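From: Aliki Galanis
To: handheld-demos list
Date: September 8, 2025
Subject: Re: plates, again

Hi Wenjie, hi all,

Sorry for the slow answer, I was away for most of August and came back to a very full inbox.

Wenjie Yan wrote:
> We tried your rim grasp on our own kitchen data and the policy
> keeps squeezing both fingers on the outer edge. Did you filter the
> demos by grasp type, or does it sort itself out with more data?
> Also, is Josphat still labelling by hand??

We did filter, yes, and it made far more difference than I'd have guessed! The full Stulis set is 1,868 demos, all recorded with the hand-held grippers in ordinary kitchens, and for the first round we just threw the lot in. The policy came out as a sort of average of everybody's habits (Jinlong likes to pinch the rim from outside, I go over it) and the average of two decent grasps is a rotten one. It would come down halfway between them and bump the plate along the worktop.

So then Josphat went through and tagged each one as "over the rim" or "outside pinch", and we trained on the first lot only. On our 60 test pick-ups the dropped or missed plates went down to five. Before that it was roughly a third of them, so I'm pretty chuffed, though these are all plates lying flat or leaning a bit. Stacks are still hopeless.

What we mean by over the rim is one finger on the rim and the other well inside the plate, so you can tip it up as you lift:
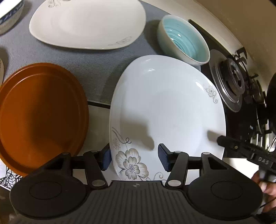 One pad at the near left rim, the other on the inner surface near the middle.

Shiny plates do still confuse the depth estimate when there's a bright highlight along the edge. Ingvar thinks we should mask those pixels, I'd sooner collect more under different lamps, and we've been arguing about it since Thursday.

And yes, Josphat is still labelling by hand, poor man, but he's got it down to a couple of key presses per clip. I'll ask him to put the script in the Grotero folder. Could you send me two or three of your bad ones in return? I'd like to see whether your fingers close too early, as ours did.

Cheers,
Aliki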